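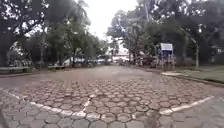

Čestmír thinks we should stop taking over so early: let it drift, then correct, or it never learns the recovery.

May 5, 2018. Merar rover, remote driving, outdoor paths. Fair point from him but I still grab the stick to soon. Habit. Tried waiting longer on the hex blocks - steering log looks jumpy where I come back in. Mark takeovers seperately from normal driving from now on, Hudarar can't tell them apart.

Straight runs next. Kept right of the pale line of pavers, same speed, hands as quiet as I can. Overcast, good, no hard shadows to fight.
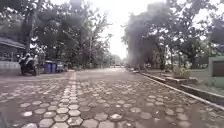 2 min read

Logged 10 demos, 859 steps in the longest. Almost 100 steps of that is me sitting at zero throttle, trim before training. Video lag on the Arari link worse under the trees, or I'm imagining it. Check timestamps.

Plank: line up well back, on the brick path's center line, then no steering at all until across. Show it slow. Čestmír to drive a few too so it isn't only my thumbs in the data. 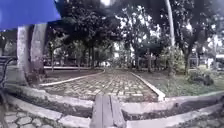
Plank over the border wall, brick path beyond.

To do - charge spare pack, fix dead zone on left stick, send logs to Procházka.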